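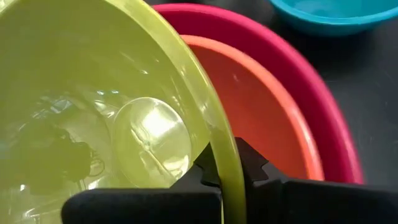

How do you get hard water scale off glazed dishes without dulling the glaze?

Soak the piece in a weak citric acid solution, one tablespoon of powder per quart of warm water, for 30 minutes, then wipe with a soft cloth and rinse. Repeat if needed. Do not scrub it dry and do not use scouring powder.

Longer version of what I am dealing with. We moved in January to a house on a private well. The water test came back at 258 parts per million hardness as calcium carbonate, plus a trace of iron. Everything that goes through the dishwasher now comes out with a gray-white film. On clear glass it wipes off. On the glazed stoneware it does not, and there are faint rings on the inside bottoms where water has stood. The short answer at the top is what the installer told me on the phone. I would like to know whether it is safe for older pieces, whether the marks are scale or damage to the glaze, and whether there is any point in cleaning before a softener goes in.

Dishwasher is a Worel, six years old, no built-in softener. Detergent is powder. Normal cycle, heated dry on.

Posted by Carol Sugden

Trudy Dunstan
Tuesday, 8:40 pm

The installer's method is sound. A few points on each part of what you asked.

Scale or damage. Put a few drops of white vinegar on one of the rings, wait five minutes, and wipe. If the spot is clearer than the area next to it, you have scale. If there is no change, try citric acid at the strength you gave. If there is still no change, look at the surface at a low angle under a lamp. Etched glaze looks matte and slightly rough, and it looks the same wet for a second or two and then goes dull again as it dries. Etching is permanent. Gray lines that run in one direction are usually metal marks from flatware and come off with a mild oxalic acid cleanser. Wear gloves for that one and rinse well.

Older pieces. Commercial stoneware with an intact, food-safe glaze will take a weak citric soak. I would not soak the following:

Anything with gold, silver or luster trim
Decoration painted over the glaze, which you can feel with a fingertip
Crazed glaze, where a network of fine cracks lets liquid into the body
Anything old or handmade where you don't know what is in the glaze, especially bright yellows, oranges and reds

The last one is a food safety matter. Acid can pull lead or cadmium out of a poorly made glaze. If you are in doubt about a piece, keep it for display.

Unglazed foot rings absorb the solution. Stand the dish in plain water for an hour afterward and let it dry overnight before stacking, or you will get a pale bloom around the base.

Dishwasher settings. Turn heated dry off. Water that evaporates on the surface leaves all of its mineral behind, and the heat makes the film harder to remove. Use rinse aid and set the dispenser one step higher than you have it. With water that hard, fill the main wash cup to the hard water line if yours has one. On my Worel there are two lines molded into the cup and the upper one is easy to miss.

Descale the machine itself before you judge any results. Check the spray arm holes with a toothpick. Half of mine were closed.

Jelle Vandenberghe
Tuesday, 9:15 pm

just use vinegar in the rinse aid compartment, works fine and costs nothing

Rhys Grimshaw
10:05 pm

I would not put vinegar in the dispenser. Some manufacturers advise against it, and it can be hard on rubber seals over time. A cup of it standing upright on the top rack now and then is a different matter.

On cleaning before the softener goes in: yes, but do it once, and only on the pieces you care about. Your 258 ppm divided by 17.1 gives 15 grains per gallon, which is what the installer will size from. I have 19 grains here and ran without a softener for two years. Film came back within five or six loads every time.

Ask whether the iron is clear-water iron. A standard softener handles a small amount, but it has to be added to the hardness figure when the control is set. The usual allowance is several grains for each ppm of iron. If the unit is set from hardness alone it will run out of capacity early, and you will see film again on the last day or two before it regenerates.

Once the softener is running, cut the detergent back. Soft water with a full dose is what etches glass, and that haze does not come off with anything. Start at half the cup and go up only if food is left on the plates.

Also keep one outside tap on the hard side for the garden. Much easier to plumb that in at the start.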